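About Uldale

Uldale is a research and monitoring office that covers maritime boundary disputes, airspace notices and naval activity in enclosed and semi-enclosed seas. Our readers work in shipping, marine insurance, defense ministries, universities and newsrooms. We publish in English, with selected papers in French and Arabic.

What we track

The core of our work is the Barnwood Register, a database of formal notices issued by coastal states. It holds navigational warnings, closures of airspace for exercises, research vessel permits, diplomatic notes that have been made public, and deposits of charts and baseline coordinates. The Register currently contains 1701 entries. Each entry lists the issuing authority, the area affected, the start and end times in UTC, any counter-notice by another state, and the source document.

Counter-notices are the part of the Register most often requested. When two states issue warnings for the same stretch of water, each normally claims to be the only authority entitled to do so. We record both, in the order they were issued, and link them. The Register now links 178 such pairs. A link does not mean that we consider either notice valid.

We do not draw boundary lines of our own. Maps in our publications show claimed lines as the claimant has described them, with the claimant's name on the line. Where a state has stated a claim in words but has not published coordinates, the map leaves the area unmarked and the text explains the claim.

Publications

The Tapley Brief appears once a month. It summarizes new entries in the Register, changes in exercise patterns, and any rulings or filings before international courts and tribunals. It runs to four pages and is free to read.

Longer papers are issued when the material supports them. Recent subjects include the use of seismic survey vessels under naval escort, the legal effect of provisional delimitation agreements, the demilitarized status of islands under older treaties, and the overlap between search and rescue regions and claimed continental shelf. Papers are reviewed by two outside readers before release, one of whom must be from a discipline other than the author's.

Jiltoso is our subscriber alert service. It sends a message when a new notice falls inside an area the subscriber has drawn on the map. Alerts cover the text of the notice and its coordinates only. They carry no analysis and should not be used for navigation.

Staff and direction

Uldale has nine full-time staff: five analysts, two cartographers, a translator and an office manager. The director is Yaqin Tang, who trained as a hydrographic surveyor and later worked on treaty drafting. She is responsible for the final content of all papers. The Brief is edited by the analysts in turn. 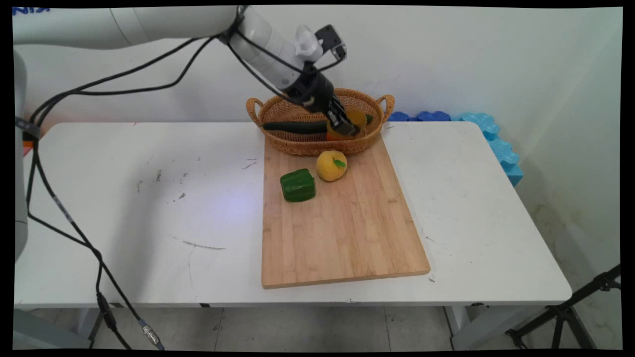

Analysts are assigned by sea area and change areas every three years. Staff may not hold paid advisory posts with any government while employed here, and must wait twelve months after leaving such a post before working on a dispute in which that government is a party.

Funding

Income comes from Jiltoso subscriptions, commissioned mapping and foundation grants. We accept commissions from public bodies for mapping work, but not for papers. No single source may provide more than a quarter of income in a given year. Accounts are published every April.

Corrections

Errors in the Register are corrected in place, with the earlier text kept in the entry history. Errors in papers are listed on the first page of the revised version. Governments and individuals named in our work may send a response of up to 400 words, which is attached to the item unedited. Responses should state the entry or page number concerned.

Access and contact

The Register may be searched without an account. Bulk downloads are open to universities and accredited press on request, and to others under license. The reading room holds printed charts and treaty series that we are not permitted to copy, and is open by appointment from 10 a.m. to 4 p.m. Requests for the reading room should name the charts wanted and go to the office manager. Press questions go to the analyst named on the relevant paper.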